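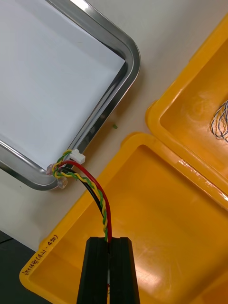 Unit 2: Wire harnesses, handling and inspection

Each bench has a steel tray lined with white paper. Change the liner between batches.

Hold the harness by the wires a little way back from the housing. Do not pull on a single conductor. The yellow and green wires are a twisted pair; keep the twist even up to the housing. Red and black run separately.

Cut length is 300 mm, tolerance 2 mm. A Plinport batch is 16 harnesses. Enter rejects on the Volia sheet before the next batch.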